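Search tickets Search All Open Closed Mine

Rising sign wrong in Vandard birth chart widget, moon sign wrong for some people too

Sunday, 9:40 pm — by Woo

Status: closed, with one leftover (see end)

Writing this up fast before I forget what I did. Horoscope site, birth chart page. Vandard 6 does the charts, Clatelex sends out the "your chart in your inbox" emails. Started getting mail in September from readers saying their rising sign had changed. Sun sign fine. Rising off by one sign, sometimes. Not everybody.

One lady had been a Scorpio rising on our site for years and was now Libra. Not happy. Fair enough.

What it looks like

Sun sign: right for everyone I checked.
Rising: too early in the zodiac, one sign, maybe half the complaints.
Moon: wrong only for a few people, always ones with the moon right at the edge of a sign.
Houses: whole wheel turned a bit. Planets in the 10th showing up in the 9th or the 11th.
No error message. Page loads fine, prints fine.

Chart with the full wheel looks ok until you put it next to an old one. Then you see the whole thing is rotated.

First guess, wrong: cache

Cleared site cache, cleared the Vandard chart cache, tried a private window. Same result. Tried on phone. Same. Deleted one saved chart and made it again from scratch with the same birth data. Same wrong rising.

So it's not old data hanging around, it's computing it wrong every time.

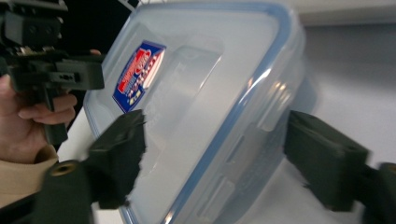
Second guess, also wrong: house system

Somebody on the old forum said the update flips you from Placidus to whole sign. Checked. Ours was still on Placidus. Switched to whole sign anyway and back again, saved both times. House numbers changed like they should, rising sign did not. Makes sense, the house system doesn't touch the ascendant's sign, only how the rest gets cut up. Should of thought of that first.

Left on Placidus. Don't change it, the monthly columns are written for it.

Third guess: zodiac setting

Tropical vs sidereal. If that had flipped, sun signs would be off too for most people, and they weren't. Looked anyway. Tropical. Moving on.

Getting warmer

Made a list of test charts, 50 of them, from readers who have given us permission plus a bunch of made up ones. Ran them all, compared to the printed tables. Sorted by birthday.

Winter births: all correct.
Summer births: nearly all off.

So it's daylight time. The wheel turns 15 degrees an hour, give or take depending on where you were born, and a sign is 30 degrees. One hour off and you get shoved into the next sign about as often as not. Sun hardly moves in an hour so nobody's sun sign changed. Moon moves half a degree, so only the people right on the edge notice. All fits.

Where the hour went

1. Opened Settings > Places. Birthplace lookup was on "use offset" and not "use time zone history." With offset it takes the standard time for the town and just stops there. No daylight time at all, any year.

2. Switched to "use time zone history." Saved.

3. Ran the summer charts again. Still wrong!! Turns out the setting only applies to new places. Places already saved keep the old rule till you refresh them.

4. Places > Select all > Refresh. Took forever. Page looked frozen, it wasn't. Don't hit the button twice, I did and had to start over.

5. Ran all the test charts. Rising signs back where they belong. Scorpio lady is Scorpio rising again.

6. Checked the moon ones by hand. Good.
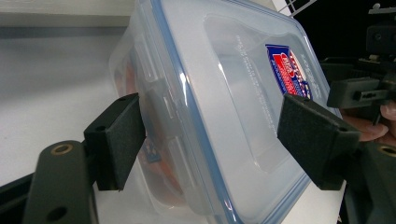 Clear food container, blue line around the lid.

The Pasero problem

One chart was still bad after all that. Born in Pasero, July, evening. Everyone else from that year ok. Went round and round on this one.

Pasero was in our list twice. One entry from the lookup, one that got typed in by hand way back, with no time zone history attached. Refresh skips hand-entered places and doesn't tell you. The reader's chart was hooked to the hand one.

Fix: open the chart, pick the other Pasero, save. Then delete the hand entry so it can't happen again. Check your list for anything with a blank in the Zone column, those are the hand ones. We had a few more. Done.

Clatelex emails

Separate thing but same mess. Clatelex keeps its own copy of the rising sign from the day the person signed up. So the page is now right and the email still says the wrong sign. It doesn't go back and look.

- Paused the weekly rising sign email
- Exported the fixed charts from Vandard
- Imported to Clatelex, matched on email adress, ticked "overwrite existing"
- Sent myself a test with a July chart — right sign, right paragraph
- Un-paused

If you forget the overwrite box it says success and changes nothing.

Also the movie picks by rising sign (the Friday one) read from the same field. Those are fine now too, no extra step.

Still open

Unknown birth times. People who leave time blank get noon, and the widget shows them a rising sign anyway like it means something. It always did this. Want to hide the rising and houses when time is blank and only show sun and moon. There's a box for it in Vandard but it hides the aspects table as well, don't want that. Leaving for next week.

Short version for whoever gets the next one

Sun right, rising wrong, summer birthday: time zone history, refresh places, look for blank zones, then re-import to Clatelex. Ask for the birth time off the certificate before doing anything, half of the time they're going by what their mom remembers.

3 comments

moonin4th
Same thing on my site, summer charts only. The refresh did it, thank you. Mine had a ton of blank zones.

deskreader
What about births during war time, when the clocks were ahead all year? Does the history setting cover that? My grandmother's chart came out Leo rising and every book chart we have says Virgo.

Woo
It should, but I've only tested a couple. Send me date, time and town thru the form and I'll run it. Check she's not on a hand-entered place first.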